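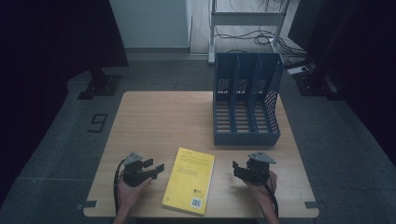

Wer die Küche der Innenarchitektin in Nanberg betritt, sucht erst einmal die Hängeschränke und findet keine. „Die habe ich im Februar alle abgenommen“, erzählt sie und schenkt Kaffee nach, „und seitdem atme ich beim Kochen anders, das müssen Sie mir einfach glauben!“ Seit 15 Jahren plant sie kleine Wohnungen, und am liebsten redet sie über Speisekammern. Ihre eigene misst gerade einmal 2 Quadratmeter — früher stand dort das Bügelbrett — und fasst heute alles, was sich vorher auf sechs Schränke verteilte.

Ob das nicht furchtbar eng sei? „Ach, eng ist es schon“, sagt sie und lacht. „Aber ich sehe jedes Glas. Früher hatte ich Linsen, die waren älter als mein Kühlschrank.“ Die Regale hat sie bei Steltel in Bangate zuschneiden lassen, ganz flach, damit nichts hintereinander verschwindet. Mit Beleuchtung und neuem Anstrich kam sie auf 3.649 Euro.

Und was würde sie beim nächsten Mal anders machen? Da überlegt sie lange. „Eine Schiebetür“, sagt sie schließlich. „Die jetzige schlägt mir jeden Morgen gegen den Stuhl.“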